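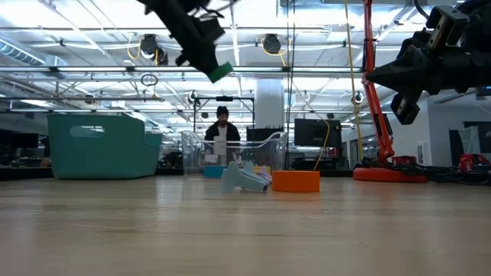 Notebook entry, 2018-03-10
Cestham paper conservation workshop, Menzies ledger

Condition on arrival. The ledger holds 222 leaves of ruled stock in a quarter-leather binding. The spine leather is powdering along both joints, and 4 leaves at the front are detached. Tide lines run through the lower margin up to leaf 72, where they stop abruptly.

Treatment. Surface dirt was reduced with a soft brush, then with grated eraser on the margins only. The entries in red ink moved slightly in the spot test, so no water is to be used on any page that carries them. Tears at the fore edge were mended with thin tissue and wheat starch paste, applied as dry as the paste would allow.

The batch of paste made on Thursday was too thick and was discarded. The new batch was strained twice.

Pressing. Mended leaves are under blotters and light weights — do not lift before Monday.

Outstanding. The Brastilville office has asked whether the volume can be scanned before rebinding. This is the preferred order, as the sections will open flat. Its register number, 1,019, must go on the box label and on the treatment record. Return is due in June.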